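From: Inès Hoarau
To: Grevthorpe floor games list
Date: Sun 4 July
Subject: Re: Board on the floor or on trestles?

Ludivine Baudry wrote:

> We have the use of the long room again and I would like to settle the board question before we print the sheet for new players. At the May meeting half of us wanted it up on trestles and half wanted it left on the floor. My own back votes for trestles. Also, does anyone have the final layout of the lines? The drawing I have from Drukevitz shows the small square in a different corner from the one people describe to me.
>
> And what are we doing about chairs? Last time I spent a good part of the evening moving them.
>
> Ludivine

Ludivine, all,

I'm for leaving it on the floor. The trestles we own are the two from the Poulain hall and they are not a matched pair. One sits lower, and a block set down near the line will creep if anyone leans on the edge. On the floor the board stays flat and you can get at it from any side. I know it means bending. Anyone who would sooner kneel can bring a cushion.

On the layout, please throw out the Drukevitz drawing. It was done before we changed the corner. The board is white with black tape: a large rectangle, another rectangle inside it, and the small square near the top right corner. The orange box goes at that same corner, with the metal mechanism facing up. The pale yellow block starts at the upper left, close to the edge. If you stand at the bottom and lean in, you can reach it with your arm out.
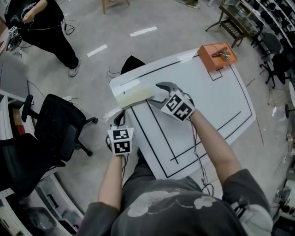
## Setting up

1. Sweep first. Grit under the board makes it rock, and the light gray floor hides it well.

2. Lay the board with the small square farthest from you and to your right. Check the tape while you are down there. The roll of black from Clatent is in the cupboard, and there is enough on it for the season. Don't patch a line with a short piece. Pull up the whole side and run it again, or the edge lifts within a week.

3. Put the orange box on last. It gets knocked if it goes down before the board is straight.

4. Leave the white dashes on the floor alone. I have had to put them back once already.

5. Chairs go along the shelving, in a row, and stay there. The office chairs can go on the other side. If you want to sit and watch, turn a chair where it stands and don't bring it out to the board.

6. Cables and the power strip stay off to the side. Walk the floor once before starting and move anything that has curled out toward the board.

## Other business

The shelves need going through. I found 34 blocks in one tray when I looked, and most of them belong to the old set. I would keep the yellow ones and offer the others to whoever wants them. If I hear no objection I will box them up.

New tape and a second board came to almost 400 on the estimate I was given. I think we should wait. The board we have is sound and a wipe with a damp cloth takes off the shoe marks.

Ludivine, for the sheet, could you use the description of the lines above in place of the drawing? I can do a new drawing but it won't be ready for 14 days or so. I have the key to the long room until then if you want to come in and measure.

Inès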